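Brirnville Laundromat's Folding Service Draws Customers, and a Few Raised Eyebrows

By Estrella Princess Bae
24 May 2018

BRIRNVILLE -- A folding service that opened in March on Dultwood Avenue says it can save households an evening's work every week. Whether Brirnville families have been losing a whole evening to their towels is another matter.

The service is run by Multemex, a laundry business that took over the old dry cleaner's shop next to the hardware store. Customers drop off clean, dry household linens in the morning and pick them up in the afternoon, folded, stacked and tied with paper ribbon. There is no washing involved. That point has caused confusion at the counter, where a handwritten notice now reads "CLEAN ITEMS ONLY PLEASE."

Multemex charges by the bag and calls its way of working the "Flat Edge" method. According to a leaflet handed out at the door, Flat Edge folding cuts down on creases, keeps towels soft for longer and takes up less room in a closet. The leaflet does not say how any of this was measured. Asked for the figures, manager Carla Dunmore said the company had "a lot of positive feedback" and offered this reporter a second leaflet.

The method itself is not complicated. A towel or mat is laid on a table, its bound edge is found and straightened, and the fold is made from there, corner to corner, with the edge turned to the inside. Anyone who grew up in a house with a strict linen closet will recognize most of it. Dunmore said the difference lies in the order of the steps. She declined to go through the order, which she described as part of what customers are paying for.

Business is steady by her account. The shop has four folding tables, and Dunmore said more than two of them are in use on most mornings. She expects to hire again before the summer, when vacation rentals near the lake start sending in their bedding.
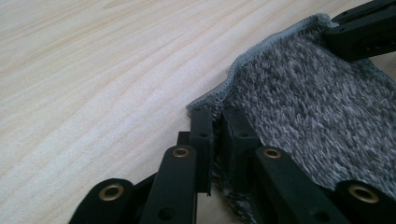
Bath mats and thick towels are where the claims start to look thin. A flat cotton sheet will hold nearly any fold it is given, but deep pile pushes back, and a stack of it leans whichever way it likes. Take a shaggy gray piece with a serged edge, lifted by that edge from a pale wood table: the border ripples, the middle sags into a crumpled fold, and the promised straight line is hard to find. The leaflet shows only sheets and pillowcases. Its single mention of heavier items is a line near the bottom saying that results "may vary with texture."

Dunmore conceded that mats take longer. The shop folds them in half and then in half again and leaves it there, she said, and customers have not complained.

Some have, as it happens, though mildly. Ray Oster, who manages a small motel on the edge of town, tried the service for two weeks and went back to having his own staff do the work. The sheets were fine, he said. The bath mats came back in a tidy stack and had slumped over by the time he got them onto the shelf.

"They fell over just like ours do," Oster said. "I can get that for free."

Others are happier. Denise Wharton, a nurse with three children and a work schedule that changes every month, has dropped off a bag every week since the shop opened. She said she did not much care whether the method had a name.

"I don't need my towels to be special," Wharton said. "I need them off the couch."

That may be a better sales pitch than the one Multemex is using. The company's window display promises "a calmer home," and its leaflet suggests that a well-kept linen closet can improve sleep. No source is given for that either. Dunmore said the line came from the company's marketing office and that she would pass the question along. No answer had come back by the time this item went to press.

The softness claim is also difficult to check. Multemex says edges turned to the inside are protected from rubbing, and that this keeps the pile from wearing. It sounds reasonable enough. Yet most of the wear on a towel comes from using it, washing it and running it through a dryer, and the shop does none of those things and has no say in how its customers do them. A mat that spends its life on a bathroom floor is unlikely to owe much to the few hours it spends folded.

Then there is the matter of space. For this item, two sets of ordinary bath towels were borrowed from a neighbor. One went to Multemex and came back the same afternoon with its ribbon on. The other was folded at a kitchen table by someone who had read no leaflet at all. Side by side on a closet shelf, the Multemex stack looked neater from the front. It was also slightly taller. Dunmore, told of this, said that towels should be allowed to settle overnight. By the next morning both stacks had settled, and the Multemex stack was still the taller one.

None of this makes the service a bad deal for people who dislike folding and have the money to hand it over. The staff were quick and polite on both visits, nothing was lost, and the ribbon was a nice touch. The bags came back labeled with the right name, something the dry cleaner that used to be in the building did not always manage.

Multemex plans to add a "closet visit" to its price list later this year, in which an employee will come to the house and arrange the shelves. The company has not decided what it will charge. Dunmore said the visits will follow the Flat Edge method and that customers should expect to see a difference right away, although she would not say what kind.

The shop is open mornings and afternoons and closes for lunch. Bags must be dropped off before noon for same-day pickup. Rugs with rubber backing are not accepted, and neither are fitted sheets, which Dunmore said the company is "still working on."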